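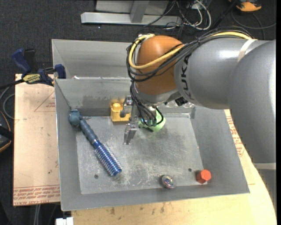
The KUKA cell at Pollow. Bin picking, one of the tasks you'd be teaching.

Osance is looking for teleoperators and demonstrators, paid, part time, starting April

Short version: you drive a robot arm by remote control, or you take hold of it and move it by hand, and it picks things out of a metal bin. We record that. The recordings go into training so the arm can do the same thing later without you. We need more people doing it, and we need them soon.

No robotics background needed. No degree. Some of our best operators came from sewing, dental lab work, forklift. One had never held a game controller before.

What you'd be doing

Mostly bin picking. Everyday objects go in the bin: a hairbrush, a little shiny ball, blocks, things with awkward shapes. You get one called out to you ("the brush") and you bring the gripper down, get the fingers on it, lift, carry it over to the second bin, let go. Then the next one. When the first bin is done we shuffle and go back the other way.

Two ways of working:

Remote. You sit at the operator desk with a handheld controller and two screens. The arm follows your hand at reduced speed. Most shifts are this.

By hand. Arm goes into guided mode and you move the wrist directly, standing next to it. Used for short, fiddly moves, mainly getting under an object that's lying against the bin wall. You get separate training before you do any of this.

After each run you mark it good, bad or unsure. Please be honest with unsure, we would rather throw a run out than keep a sloppy one. Bad runs are not held against you. Slow is fine too. What we can't use is jerky: stopping dead halfway, dropping from height, dragging the fingers along the floor of the bin.

There is also some tidying. Checking the cables at the wrist aren't snagged before you start, putting the bin back against its clamp if it has moved, writing in the log what happend. Normal stuff.

Who we want

- 18 or over, allowed to work in the US
- Steady hands and decent patience. It is repetitive. If that sounds awful, it will be awful
- Okay with sitting for long stretches and standing for the hand-guided runs
- Able to read and follow a written safety procedure in English
- Glasses fine. Color blind fine, tell us and we'll call objects by shape
- Left handers very welcome!! Almost all our recordings are right-handed so far and it shows

Experience with remote equipment (drones, cranes, excavators, surgical simulators, whatever) is a plus but please don't skip applying without it.

Hours and pay

Shifts are 5 hours including a paid break. You'd do 2 or more a week, your pick of mornings or late afternoons, first come first served on the schedule. $37 an hour, same rate for training days, same rate when the cell is down and you're sitting there waiting on us. Paid every second Friday.

Contract runs as long as the bin picking work does. After that we start on the Brolix tasks (connectors and small parts, harder on the eyes) and anyone who wants to stay on gets asked first.

Parking behind the building is free. The bus stop is across the road but the evening service is thin, so check before you pick the late shift.

Training

First day is safety and no driving. Emergency stop, where you may stand, where you may not, who to shout for. Second day you drive with Ineke Vanhove next to you, easy objects only. After that 20 practice runs that don't get used for anything, then you're on the schedule. Hand guiding comes later, when Ineke says so, and she doesn't rush it.

Closed shoes, hair tied back, no lanyards or loose sleeves near the arm. Gloves stay off for hand guiding.

About recordings

We record the arm, the bin and the controller signals. We don't record audio. Your hands may show up on the workspace camera during hand-guided runs, and you'll get a consent form for that before you start. Remote only is OK if you'd rather not sign it, just say so in your application. Runs are stored under an operator number and your name is kept in a seperate file.

How to apply

Send a few lines to Silviu Pascu at the Osance front office, subject "Teleoperator". No cover letter. Tell us:

- which shifts you could do, and from when
- left or right handed
- remote only, or hand guiding as well
- anything you've done with your hands that you're good at. Knitting counts, model trains count

A resume is fine if you have one handy. We read everything and Silviu answers everyone, usually inside the week.

If it looks like a fit we'll have you in for a try-out at Pollow, one hour, paid. You get the controller and a handful of objects and we see how it goes. Questions on the technical side go to Tuấn Hứa, who runs the cell. For accessibility needs please write to Silviu before the try-out so the desk can be set up, the chair and both screens adjust and the controller can be mounted on either side.

Try-outs are running now. Places go as we fill them and the ad comes down when the schedule is full.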